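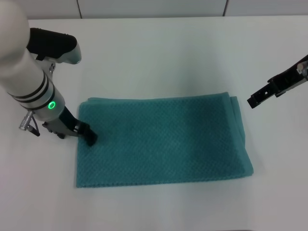

Annelies Danzer wrote to ask whether the Plovus bath towel really gets softer after the first few washes, and hers did, by the third one. Ours too! We've had a stack of them in the shop bathroom since August and they keep getting nicer (and thirstier).

Plovus Bath Towel, by Grabner
Item 1562

The pile is thick without being heavy, and it dries on a hook overnight, even in a small bathroom with the door shut.

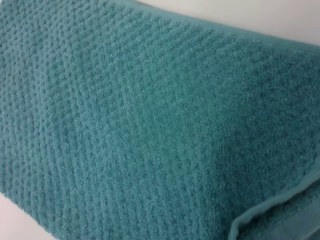
Wash it once before you use it, warm, with half the soap you'd normally pour in. Skip the fabric softener, please! It coats the loops and the towel stops drinking up water. Tumble low or hang it out, then give it a good shake.

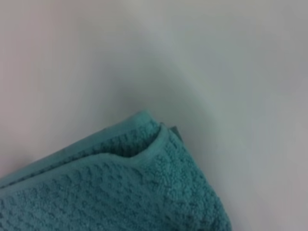

Bath towel in teal, folded

Comes singly or in a set of 2. The matching hand towel is item 551. Returns within 14 days, unwashed.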